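FOR IMMEDIATE RELEASE – August 31, 2018

STASTERO STUDENT ROBOTICS CLUB OPENS FALL SIGN-UP, HAND PROJECT GOES TO SUTAR CUP

Sign-up is open now for the Stastero Student Robotics Club. 38 places. First come, first served, so please dont wait.

Club members have been working on the hand project since April. The task set by the Sutar Cup: pick small household items out of an open container and set them down in a marked zone. No help from the driver once the clock starts. Each team gets 90 seconds per run and 2 runs, best one counts.

Our team is entered in the Bíró division – first time for the club. Members do their own wiring, code and repairs. Beginners welcome, no kit to buy, tools are on site.

Travel and spare parts are being paid for with $3418 raised at the spring open house. Thank you to everbody who came. More spare fingers still needed!

Practice is held in the Prunari Building, ground floor. Parents and press can drop in during practice, just sign in at the front desk.

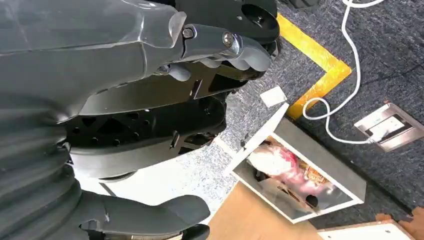 The hand at close range, with an open white box of mixed items and yellow tape on the carpet.

Forms at the club office or the Prunari front desk. Bring a signed permission slip – no slip, no place.

Recent releases
Spring open house: thank you
Sutar Cup rules night, notes for parents
Prunari Building parking changes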